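Forum > Repairs > Wiring and Small Electronics

We use cookies to remember your login and count visits. By staying on this page you accept them.

Should I reuse the old wires when swapping a control board?

Sebastião Lins
I have a replacement control board for a Hudec bench supply and a short bundle of wires that goes with it: red, black, green and white. Some of the ends are bare metal and there's a small black connector on one. The seller says I can "just reuse everything" and be done in 5 minutes. I have my doubts. He also says red is always positive, black is always negative, and the other two don't matter much. Does anybody trust this? A new harness from Britero costs almost as much as the board did, and I'm not convinced I need that either.

bench_mouse
Colors are a habit, and people break habits. I've opened factory gear where the white wire carried power. Get the wiring diagram for your exact board revision and check every wire end to end with a meter before you connect anything. If the seller can't give you a diagram, I'd wonder what else he doesn't know.

As for reusing the wires, sure, if they pass. Unplug the thing first and leave it unplugged. Put the meter on continuity, hold a probe on each end and bend the wire gently along its whole length. If the beep cuts out, throw the wire away. Look at the bare tips too. Dull or frayed copper gets trimmed back and stripped again. Leave the connector alone if it grips properly. I don't believe in squeezing the contacts with pliers, whatever the videos say.

And if there's a tag on the bundle, read it before you cut it off. It may be a part number. It may also be a date stamp that helps you with nothing.

TomasinOhio
Just buy the new harness. Life is short.

Liston
I'd push back on "just buy it." The last harness I ordered had two wires swapped at the plug, and I only found it with a meter. So you end up doing the same testing either way, and you're out the money.

What I would do is clear a table, a light-colored one if you have it, and hold the board so it can't slide while you work. Loose strands are easy to lose on a dark bench. Take a picture of the old board before you unplug anything from it. Then one wire at a time.

Comments (4)

kettlewood: "The other two don't matter much" is a great way to meet a dead board.

Bestotska: Does the continuity trick really catch a bad wire? I had one pass on Saturday and fail under load.

bench_mouse: It catches broken ones. It won't tell you much about a wire hanging on by 2 strands, which is why I said to look at the tips as well. No single test gets my trust.

Sebastião Lins: Okay, I asked for the diagram and he sent me one for a different model. I'm going to trace each wire myself and keep the bare ends apart until I know where they go. Still not paying for the harness.

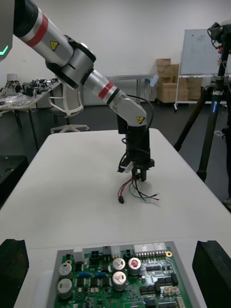
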